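Vornthorpe Community Room Hire: Frequently Asked Questions

Last updated 1 Oct 2021

Who may hire a room?

Rooms at Vornthorpe may be hired by residents, local clubs, registered charities and small businesses. The person who signs the hire form must be aged 18 or over and must be present for the whole of the booking. Hirers from outside the parish are welcome but pay the standard rate.

Which rooms are available?

There are 3 rooms for hire. The Purkach Room is the main hall and has a small stage. The Trillent Room is on the ground floor and is suited to meetings and classes. The Joo Room is upstairs and is used mainly for craft groups and children's activities. A lift serves the upper floor.

How do I make a booking?

Please complete the hire form on this website or collect a paper copy from the front desk. Bookings are not confirmed until you have received a letter or email from the bookings office. Please do not advertise your event before then.

How far ahead can I book?

Single bookings may be made up to one year ahead. Regular bookings are agreed each September for the year that follows. Groups that already hold a regular slot are asked first whether they wish to keep it, and any free slots are then offered to those on the waiting list.

Do I need to pay a deposit?

Yes. A deposit is payable when the booking is confirmed and is returned after the event, provided that the room has been left clean and nothing has been damaged. Regular hirers pay one deposit for the year.

What happens if I need to cancel?

Please tell the bookings office in writing. If you cancel at least 2 weeks before the event, the full hire fee and deposit will be returned. If you cancel later than this, the deposit will be returned but the fee will not – unless the room can be let to another hirer.

May I serve food and drink?

Food may be served in all rooms. The kitchen must be booked separately. Alcohol may be served to guests free of charge, but it may not be sold without a licence. A copy of the licence must reach the bookings office before the event.

Do I need my own insurance?

Private parties are covered by the building's policy. Clubs, businesses and paid tutors must hold their own public liability cover and show proof of it when they book.

May I arrive early to set up?

Your booking must include the time you need to set up and clear away. Entry before the start time shown on your form is not possible, as another group may be using the room.

Is there parking?

The car park behind the building is free to hirers and their guests. Spaces cannot be reserved, apart from those marked for blue badge holders.

Whom should I contact with a question or complaint?

General questions should be sent to Hwa-young So in the bookings office. Complaints should be addressed in writing to the centre manager, Woo-jin Seo, and will receive a written reply.
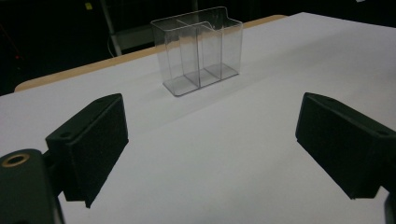
Letters may be handed in at the front desk during opening hours or left in the post box beside the main entrance. Please include your booking number and a daytime telephone number.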